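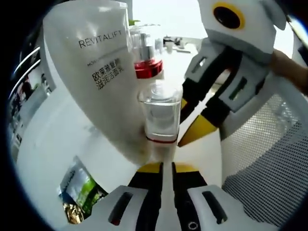 What is wrestling?

A sport where two people try to pin each other to a mat. No punching, no kicking. You grab, push, pull and lift, and if you hold the other person's shoulders down, you win.

How old is it?

Super old. People wrestled more than 2,000 years ago in Greece, and it was part of the ancient Olympics. They did it outside, in the dirt.

What do you wear?

A singlet. Stretchy one-piece suit, kind of like a swimsuit with legs. Also special light shoes, and headgear that covers your ears. Ears get squished a lot in wrestling so wear it!!

Why do they weigh you?

So it's fair. Kids wrestle kids who are close to the same size. At the Tollmont kids meet in March there were 9 weight groups, and the biggest kid weighed 104 pounds.

How do you get points?

Taking the other person down to the mat. Getting out from under them (thats called an escape). Flipping from the bottom to the top, which is a reversal. Most points at the end wins, if there was no pin.
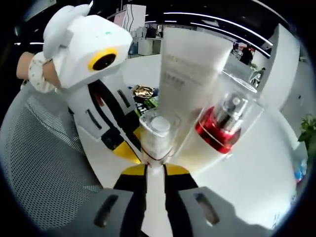 Words to know

Mat: the big soft floor you wrestle on.
Pin: both shoulders held down. Match over.
Referee: the person with the whistle. Listen to them, always.
Stance: how you stand at the start. Knees bent, head up, hands out in front.

Can girls wrestle?

Yep! Lots do. Coach Ingegerd Backlund started at age seven and now teaches beginers at the Nimri gym. Her first rule: shake hands before, shake hands after.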